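How to Prepare Questions for an Author Visit

Bevville Library Service: Guides for Reading Groups and Schools

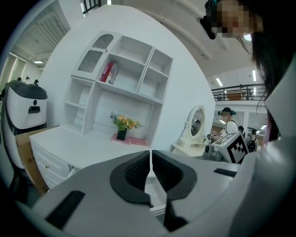 A white desk with a hutch and open cubbyholes.

This guide is for teachers, reading group convenors and parents who are preparing young readers to put questions to a visiting author. It applies to visits in person and to visits held by video call. The method suits readers from Year 5 upwards and can be used with a group of any size, although groups of more than 15 should be divided before Step 3.

Before you begin

Confirm the booking with the library and ask which title the author will be discussing. Every reader taking part should have finished the book. Where a group is sharing copies, allow at least four weeks between the first loan and the visit. Large print and audio editions may be requested through any branch.

You will need:

A copy of the book for each pair of readers
Index cards or small slips of paper
A printed copy of the author's biography from the publisher's website

Step 1: Read with a pencil

Ask readers to note the page number whenever they are puzzled, surprised or annoyed by something in the book. They should not try to write a question at this stage. A page number and two or three words will do. Library copies must not be marked, so notes should be kept on a card inside the cover.

Step 2: Find out what has already been answered

Authors of books for young people are asked certain questions at almost every visit. These include where ideas come from, how long the book took to write and whether there will be a sequel. Many authors answer them on their own websites. Have readers look through the biography and one published interview, and set aside any question that has been dealt with there.

Step 3: Turn notes into questions

Each reader chooses one note and writes it out as a question on a card. Encourage questions that refer to a particular moment. In a recent programme on the novel Rilesus, one group began with the question "Why is the ending sad?" After discussion it became "Why does Avero leave the boat behind in the last chapter when he has spent the whole book repairing it?" The second version gives the author something definite to talk about and shows that the reader has paid attention.

Questions that can be answered with yes or no should be reworded. Beginning with "how" or "what made you" is usually enough.

Step 4: Sort and choose

Collect the cards and place them in groups by subject, such as character, setting, language and the work of writing. Remove duplicates, and where two readers have asked the same thing, invite them to share the question. Most visits allow time for 7 questions. Select that number and hold 4 in reserve in case some are covered in the author's opening talk.

Readers whose questions are not selected should be told before the visit. Their cards may be passed to the author afterwards if the author has agreed to receive them.

Step 5: Rehearse

Hold one rehearsal in the room where the visit will take place. Each reader should stand, give a first name only, and read the question at a steady pace. Another reader can stand in for the author and repeat the question back, which will show whether it has been heard and understood.

For video calls, test the microphone at the spot where readers will be speaking and agree on who will invite each person forward.

On the day

Give the author a copy of the chosen questions if one has been requested. Some prefer not to see them in advance. Follow-up questions are welcome if they are brief. Photographs and recordings may be made only with the author's permission and with signed consent forms for all children present.

Bookings for the May program open at 9 am at all branches and through the online events page.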